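Looking After the Kingate Cell: Student Project Report
May 1, 2019

When our group took over the Kingate cell at the start of April, we all assumed the interesting part would be teaching it to sort produce. I am glad to say we did get to that, but a great deal of our term went into keeping two arms lined up with each other and with the table under them, and I've grown quite fond of that side of the work, so it gets most of the space in this report.

The first job each morning was homing. We ran both arms to their rest positions, opened and closed each gripper 4 times, and wrote down anything that sounded or looked different from the day before (our notebook, which we named Jellov after the control script, is nearly full!). Then we wiped the fingertips with a dry cloth and checked the cables, moving each arm slowly through its reach while a second person watched for anything pulling tight.

Our worst problem was drift in the left arm. After a session of 200 picks it would close a little off to one side of where it should, and small round things simply rolled out of its fingers. We spent days blaming the camera settings before one of us put a wrench on the mounting bolts and found two of them loose. We tightened them, marked each one with a line of paint pen, and repeated the calibration from the beginning.
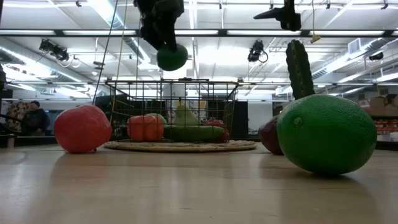
Figure 1. The left gripper holding a small lime over the wire basket.

For testing after a repair we settled on mixed produce, partly on the advice in the Eskola handbook our lab uses and partly from our own experience. A pear is narrow at one end, a cucumber is long and likes to roll, and a lime is small enough that a badly lined-up finger shows itself right away. We began every test with the gripper at its slowest speed.

The wrist joint was the other thing that needed patience. It can turn a full 360 degrees, and if you let it do so again and again in one direction the cable winds up with it. We added an unwind move to the Zirkel routine after every seven picks, and we now check the cable clips at the end of each session too. Whoever has the cell next should keep the paint marks fresh and look at them before touching any of the software settings. The spare fingertips are in the top drawer, along with the small hex keys.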